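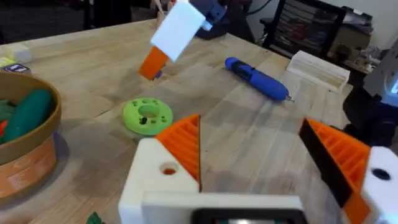

Jeptoo W. schrieb:
Bleibt die Frage, ob die Wrist-Kameras allein reichen. Bei uns in Lirkbridge ist die Policy ohne Kopfkamera beim Ablegen regelmäßig hängen geblieben.

mfinanga_s schrieb:
Kommt auf die Aufgabe an. Wir haben mit beiden Varianten trainiert, gleiche Demos, gleiche Chunk-Länge. Beim Greifen von Schraubendreher und Ring kein Unterschied. Beim Ablegen war die Variante mit Kopfkamera besser, aber nur wenn beide Arme gleichzeitig unterwegs waren.

Jeptoo W. schrieb:
Wie viele Seeds?

mfinanga_s schrieb:
Vier pro Variante.

pirjo_h schrieb:
Das ist mir zu wenig für so eine Aussage. Im Cuvach-Setup lagen zwei Seeds derselben Variante weiter auseinander als die Varianten untereinander. Ich würde erst ab sieben überhaupt vergleichen.

mfinanga_s schrieb:
Beim Greifen einverstanden. Beim Ablegen zeigen alle vier in dieselbe Richtung — das würde ich nicht wegdiskutieren.

pirjo_h schrieb:
Dann stell bitte die Werte pro Seed rein und nicht nur den Mittelwert.

F. Nishimura schrieb:
Habt ihr die Bewegungsunschärfe geprüft? Wenn der andere Arm schnell durchs Bild fährt, ist er in der Wrist-Ansicht verwischt. Kürzere Belichtung hat bei uns mehr gebracht als die dritte Kamera.

mfinanga_s schrieb:
Nein, Belichtung stand auf Automatik. Teste ich im September mit fester Zeit. Werte pro Seed kommen heute Abend.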